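Temia wipe-clean tablecloth, green grid: three months in 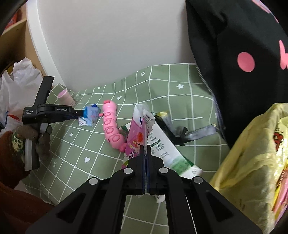

The Temia under a typical load: milk carton, snack packets, pink caterpillar.

I bought the Temia in February, after the old cloth went the way of all cloths that meet a full pot of beetroot soup. The shop in Testusstead had two sorts. One was the Vakness, a thick oatmeal thing with a border, which looked like something you'd be told off for eating near. The other was this, a green grid, folded into a square and priced as though they wanted it gone. I am a simple man and I took the green.

First complaint: the creases. The leaflet says they drop out overnight. Mine took 7 days and a stack of atlases, and there is still a ridge down the middle that will stop a rolling pea. Gebhard Stöckli, who lives upstairs and has views on linen, recommended a hairdryer. I tried it on the lowest setting and the corner has had a slight wave ever since, so I can't recommend Gebhard.

The grid divides opinion in our house. I like it, mainly for lining up cutlery and for settling border disputes between children. My wife says it's like eating off a maths book. What it does do well is show things up. Pink toys and dark wrappers stand out nicely against green, so clearing the table before supper is quicker than it was on the old brown one, where you found the snack packets by leaning on them. Peas and lettuce remain a matter of touch.

Wiping down is good. Milk, jam and gravy came off with a damp cloth. Felt tip came off with a damp cloth and some language. Turmeric did not come off, and I've put the fruit bowl there.

It slides a bit if pulled, and in a house with small people it will be pulled. I bought a set of Shukla clips, which hold it firmly and take the skin off your knee when you sit down. Three of the four are still on. The fourth is presumably in the hoover.

No smell to speak of after the first week. Hem is straight on three sides.

Would I buy it again? Probably, if they still had the green. Four stars, one off for the ridge.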